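Ticket: Label printer on the packing bench skips every second label
Opened by: Jeptoo Biwott
Opened: April 16, 2025
Product: Botivow desktop label printer, USB
Priority: Normal
Status: Waiting on customer

Problem as reported

When I print a batch of shipping labels from Traltico, the printer feeds one good label, then one blank, then one good, and so on. A single label prints fine. The blank ones come out at normal speed and there is no error light. This started after the laptop was replaced. The old laptop ran the same printer from December until last week with no trouble.

Things I tried before writing in:

Turned the printer off, waited 30 seconds, turned it back on. No change.
Swapped the USB cable. No change.
Opened a new roll from the same box. No change.
Printed the built-in test page by holding the feed button. The test page is fine and does not skip.
Removed the printer in Windows and added it again. It worked for the first batch and then went back to skipping.

The labels are the 4 x 6 kind on a roll, 400 to a roll, gap type, bought from Athumani. We have used them the whole time.

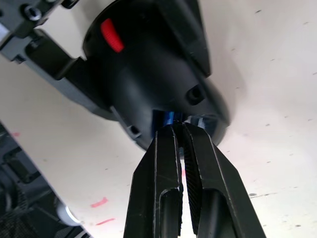
I don't think it is the labels themselves, but I can cut off a strip and mail it if you need one. The batch sizes are usually 60 in the morning and fewer in the afternoon. Right now I am printing them one at a time so orders can go out, and it is very slow.

Support note 1

Thanks for the detail. A clean test page usually means the gap sensor is working, so we will start on the computer side. Please check the following and send back what you find.

1. In Windows, open Printers, select the label printer, and open Printing Preferences. Write down the stock size and the media type.
2. In the same window, look under Advanced for "Feed after job" and "Tear-off offset."
3. In Traltico, open Settings, then Documents, and write down the label size listed there.
4. Tell us which driver version is shown on the About tab.

Please don't change anything yet. If the sizes don't match, we want to see how far apart they are.

Customer update

Stock size in Windows: 4.00 x 6.00. Media type: continuous. Feed after job: off. Tear-off offset: 0. Traltico label size: 4 x 6.25. The driver on the About tab is 5.2.

I don't know why Traltico says 6.25. I can't find who set it, and the change history in there only goes back one week. The old laptop has already been wiped, so I can't compare.
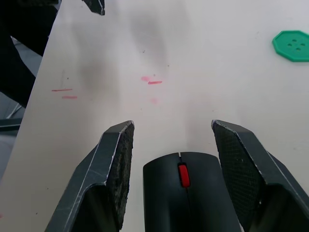
One more thing I noticed. If I send a batch as a PDF and print it from the browser, the skip is still there but the blank comes after every label in a slightly different spot, so the print creeps down the page. By the fifth label the barcode is over the gap and the carrier's scanner won't read it.

Support note 2

That explains most of it. There are two separate settings to fix.

Media type is set to continuous, so the printer is ignoring the gaps and measuring by length only. That is the creeping. The new driver picks continuous when it is installed by Windows Update instead of from our installer.

The 6.25 in Traltico makes each page longer than the label. The extra quarter inch spills onto the next label, and the printer feeds that one out blank.

Steps:

1. Delete the print queue. Wait until it is empty.
2. Uninstall the driver from Apps, not from the Printers page. Removing the printer alone leaves the driver behind, and the old settings come back with it.
3. Unplug the USB cable and restart the laptop.
4. Run our installer and plug in the cable when it tells you to.
5. Set media type to "Labels with gaps." Leave the stock size at 4.00 x 6.00.
6. In Traltico, change the label size to 4 x 6 and save.
7. Calibrate by holding the feed button until the light blinks twice. The printer may feed up to 5 labels while it measures.
8. Print a batch of 10.

Customer update

Did steps 1 through 8. The batch of 10 printed with no blanks. Then I ran the full morning batch and had no blanks there either. The barcodes are centered and scan.

The setting in Traltico went back to 6.25 after I signed out and signed in again. I changed it to 4 x 6 a second time and it has held since lunch. We also have an account with Brosis for returns, and their plug-in is connected to Traltico, so I am wondering if it writes its own label size when it syncs. Their return labels have an extra strip at the bottom.

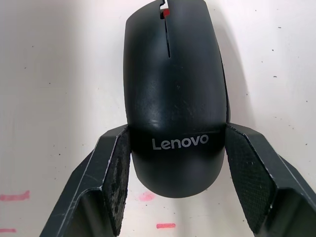
Dariela added that the Brosis plug-in does overwrite the document size at each sign-in unless "Use account default" is unchecked on its settings page, and asked for that box to be cleared and the size checked again tomorrow morning before the first batch. She is keeping the ticket open until then.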